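## Records transfer: packing standard for the Drirthorpe move

13th December

The second phase of the records transfer from the Kettunen building to Drirthorpe covers 577 cartons. Phase one, completed in July, moved 142. The packing standard has been revised on the basis of the phase one intake log, and the revised version applies to every carton closed from today.

The main change concerns labels. In phase one, labels went on the lid, the long side or the short side, depending on who packed. At Drirthorpe the cartons are shelved two deep with one face toward the aisle, and a label on any other face can't be read without pulling the carton out. Intake staff turned or relabeled a large share of the first delivery by hand.

The rule is now one label per carton, on the front face, upper half, centered left to right. Write the shelf code before applying the label. Do not label the lid. Lids get swapped when cartons are opened for checking, and four cartons in phase one arrived with another carton's lid. 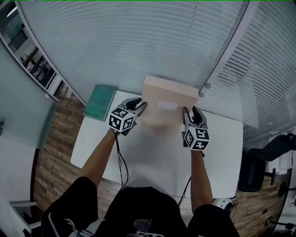

Lift with one hand on each side, at mid-height or lower. Do not lift by the lid or by the top edge of the side panel. The cartons are single-wall board and the top edge creases under load, after which the lid does not seat flat and the carton cannot be stacked. Maximum fill is to the underside of the lid with no pressure on it. If the lid has to be pushed down, take out one folder and start the next carton.

Folders go in spine down, titles facing front. Bound volumes and hardcover books are packed flat, heaviest at the bottom, and are not mixed with loose folders. Remove binder clips and rubber bands. Treasury tags may stay.

Each carton has a contents sheet, filled in at the table and placed on top before closing. The sheet lists folder titles in packing order. "Misc." is not accepted as a title. Idun Öberg holds the master list, which stands at 2,471 folders, and she will return any sheet that does not match it. 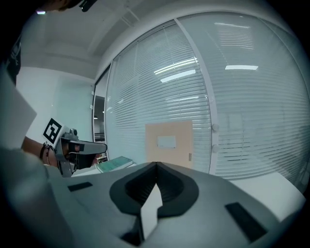
Table layout has also been standardized. Material waiting to be packed stays to one side, the carton being filled sits in front of the packer, and finished work leaves the table before the next carton is started. Keep no more on the surface than the current carton needs. A green-covered book lying flat on a clear white tabletop is easy to check against the sheet; the same book under a pile of folders is how volumes get missed. Flat board can be stood upright against the glass behind the table, as long as the blinds still move freely.

Shelf codes have the form building, bay, shelf, position, separated by hyphens. The bay number is always three digits. Print codes from the Bomura template saved on the shared drive, version 4. Earlier versions drop the leading zero and should be deleted from local folders.

Damaged cartons should be flattened and left by the freight elevator. New ones come from Nallus in bundles and can be requested from Emanuel Hodoroagă. Give him the carton size and the quantity, and allow two working days.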